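What's on the Label? Be a Bottle Detective!

Have you ever sat at the table with nothing to do and started reading the sauce bottle? Lots of people do it. Labels are packed with words, pictures and secret-looking signs, and once you know how they work you can find out a surprising amount – even if you can't read a single word!

Why do bottles have labels at all?

Imagine a cupboard full of bottles with nothing written on them. Is that one apple juice or floor cleaner? You'd have no way of knowing, and guessing could make you very ill. A label tells you what's inside, who made it, how to use it and how to stay safe.

Some labels are printed straight onto the bottle. Some are stickers. Others are a long strip that goes round the side and is called a wrap label. To read a wrap label you have to keep turning the bottle, a bit like reading a story that goes round a lamp post.

Big words and tiny words

Look at any label and you'll see that the words come in different sizes. The biggest ones want to catch your eye from across the shop. The smallest ones are for people who stop and look closely. They might be a list of ingredients, some instructions or the address of the company.

Small print can be VERY small. Yogesh Bajpai runs our Saturday-morning-style label club for six-to-nines, and he once asked everyone to count the words on the back of a tub of Pollevon plant food. There were 448! It took two magnifying glasses and a lot of arguing about whether numbers count as words.

Signs that don't need words

Labels travel all over the world, so the people who design them often use little pictures too. One of the easiest to spot is a red ring with a red line across it. It means "don't!" The drawing inside tells you what not to do. You'll find the same kind of sign on doors, fences and swimming pool walls.

Colour helps as well. Red is good at shouting "look at me!" and a white box makes the writing inside it stand out from a bright background.

The orange bottle's wrap label has Chinese writing on it, with red and dark blue characters on a white panel and large white ones on dark blue. The big white ones begin with 右手, which means "right hand". Look for the red ring with a slash through it, and for the rows of print so tiny they can't be read.
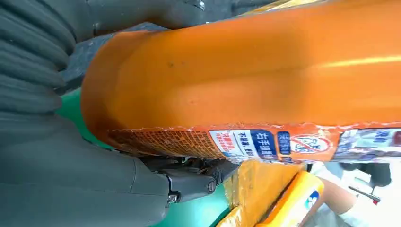 Make your own label

Now it's your turn! You'll need an empty, clean plastic bottle, a strip of paper, felt tips and sticky tape.

1. Wrap the paper round the bottle and trim it so the ends just overlap.

2. Invent a product. Our club has made Kistuseo (a drink for tired dragons) and Derden (shampoo for hedgehogs).

3. Write the name as big as you can. Choose a background colour that makes it easy to see.

4. Draw one "don't" sign. Derden's showed a balloon, for very good reasons.

5. Add your small print, then tape the label on and show it to a friend. Can they tell what's inside without asking you?

Stay safe, detectives

Always ask a grown-up before you pick up a bottle from under the sink, in the garage or in the bathroom cabinet. Never open a bottle to find out what's in it, and never sniff or taste it. Reading is plenty!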